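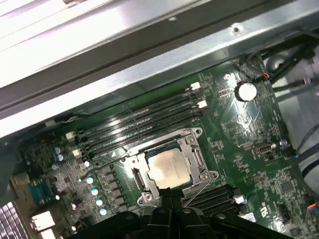
Do you need to replace the thermal paste every time you take the cooler off?
Any time the cooler comes away from the processor, the old paste gets cleaned off and fresh goes on. Once the two surfaces have been pulled apart the old stuff won't bed down evenly again, so putting the cooler straight back on top of it is asking for a hot computer.

Home | Workshop | Gallery | Old Machines | Parts Wanted | Contact

Inside the old workstation

Welcome to the gallery! It's a very small one today, just the one picture, but I've got plenty to say about it (sorry). I bought this machine from the clearance sale at Stonik, the surveyors' office in Ivodcombe, for 40 pounds, and I had to get it home on the bus. Do not do this. These things are built like filing cabinets and I had a bruise on my hip for a week.

I've wanted a proper workstation to pull apart for ages. The ordinary family computers I usually get given are fine, but they're cramped inside and half of it is cable. With this one you can get your hands in, and the board is big enough to see what you're doing without a magnifying glass.

The middle of the board
Green board, big silver frame round the socket, load plate swung open, and the processor sitting there with a pale beige smear of old paste all over its metal top. I love this stage of a job. It's mucky and a bit blotchy and you know exactly what needs doing next, and all you need is a lint-free cloth, some isopropyl alcohol and a bit of patience.

I clean with the chip still in its socket if I can, wiping gently inwards from the edges so nothing gets pushed down the sides. Plenty of people lift it out first and that's fine too - just watch the socket, because bent pins will ruin your weekend. Go easy on the alcohol as well. A damp cloth is plenty, and I leave everything to dry before the lever goes down again.

The memory slots
The bank of four black ones above the socket is empty, with white latches at the ends, and there's a second bank running alongside on the other side of the processor. I'm planning to fill them bit by bit from the second-hand box at Giraldo, where the man's stock is cheap but completely unsorted. Check the label on every stick before you pay! Workstations can be very fussy about what they'll accept, and I've brought home the wrong sort more than once.

The coin cell
Easy to spot, up towards the top right, round and shiny in its holder. On a machine that's spent years in an office I swap it as a matter of course. A tired one means the clock forgets the date whenever you unplug the thing, and then you spend an evening wondering why half the internet won't load. New ones cost next to nothing, so I keep a strip of them in the drawer with the spare screws.

The plan is for it to become the file store for Stultuvard, my never-ending project to scan the family slides. There are over 800 of them in shoeboxes under the stairs, and the laptop I've been using gives up after 100 or so. I've started with the ones from June, all beach huts and sunburn.

Last updated 11 August 2025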